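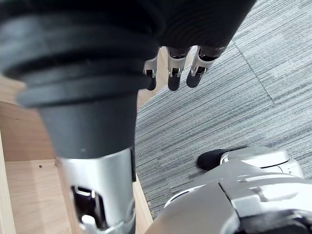 Step 4: sleeve back on, wrist cam feed up

Sunday, 9:40 pm. Ticket still open but wow, what a difference! The forearm on the Moneck build was dropping off the bus every time the elbow bent past 64 degrees, and I was sure it was the Wallin driver board. Swapped the board, same fault. Swapped the cable, same fault again (grr).

Peeled the black bellows back and found the harness pinched where the sleeve narrows toward the silver wrist. Re-routed it with a bit more slack, taped it and zipped the lot up again.

Ran 300 bend cycles at half speed: no dropouts. Then 500 at full speed: one dropout, at cycle 462. So close!!

Log says "finger bus timeout, retry ok", and the hand recovered by itself, which it never did before. I love this thing.

Still to try:
- Drillamley firmware, the older build
- colour-coded ferrules on the Trilent connector, the grey one feels loose
- vacuum the carpet, I keep kneeling on wire offcuts

Leaving this open until I get a clean 500.

3 comments
12 shares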